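January 19, 2025. Sunday, workshop is quiet, heating on low.

Continued with the acoustic loggers for the Billska valley. Jelle Coppens asked me to write down everything I do, also the failures, so that the next person who opens these boxes doesn't need to telephone me. I try to do that.

Background for those who join later: the monitoring office in Gosteo receives reports of shelling from the villages on both sides of the river, and the two sides never agree on the hour or the direction. The loggers must give the hour and a rough bearing. They do not say who has fired. Jelle repeats this in every meeting and I think he is right to repeat it, because the local press wrote in June that we have "a machine which names the guilty", and after that two mayors did not want our masts on their school roofs any more.

Units on the bench: 19 came back from the field, 18 start up. The one which does not start is from the Flitano bridge post. Water in the connector, green corrosion on three pins. I cleaned with alcohol and a soft brush, no change. Tomorrow I will try another power board before I call it dead.

Clock drift. This is still the main trouble. Without satellite signal the units run on their own clock, and in the Billska valley the signal is jammed many hours per day. I left all the working units in the cupboard, antennas disconnected, from Friday evening until this morning. Most stay inside our limit of 11 milliseconds. Unit 7 is at 65, so its bearings are not usable for those nights. I have written this on tape on the lid and also in the log, because tape falls off.

Question for Jelle: do we withdraw the bearings from unit 7 which are already in the December summary? I think we must. The summary went to both delegations, and if we correct it quietly and one side finds out, then we lose the trust of this side for a long time. Better a short letter to both, same day, same text. I can prepare the technical paragraph but somebody who writes better than me must do the rest.
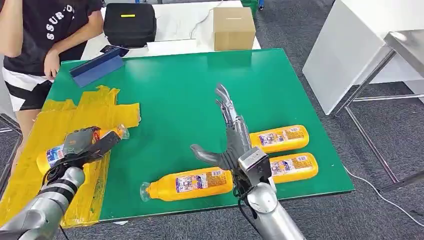 Second subject, the difference between outgoing and incoming. The software still confuses them when the unit stands close to a hill. I listened again to the recordings from the east slope with headphones. On the good recordings one hears the report, then a long rolling echo. On the bad ones the echo comes so quickly that the program takes it for a second event, and then the count for this night is too high. For the people who read only the count, this looks like an escalation. I changed the minimum gap between two events and ran the same files again. The false doubles are mostly gone, but I lost two real events which came very near to each other, and the villagers reported both of these. So it is not a solution yet. I put the old value back and marked the file names in the shared folder under "echo, not solved".

An idea, not tested: use a different gap for each post, depending on the ground. It means more work at installation, somebody must walk there and clap two boards together and record it. The patrols have little time for this, and at some posts loud noises are a bad idea in any case. Maybe only for the west bank posts, where it was calmer during the ceasefire weeks.

Battery cases: the new ones from Van Loon are better made than the last delivery, the lid closes with one hand. But the screws are another size again. Please everybody keep the old screwdriver and the new one together in the red pouch. I lost half an hour with this.

Things said in the call on Friday which I want not to forget:

- The ceasefire joint centre wants the raw sound files, not only our table. I have nothing against it, but voices can be heard on some of them. One can hear a woman calling children inside. These parts must be removed before anything leaves the building.
- The driver for the Flitano road is available again, but only in daylight.
- The labels on the masts must be in both languages, same letter size. Somebody complained.

To do tomorrow: power board for the Flitano unit, technical paragraph about unit 7, ask Gosteo if they still have spare connectors with the rubber ring. If not, I order from Van Loon, but their delivery is slow and the next rotation will not wait.

Locked the cupboard at half past five. Key is in the usual place.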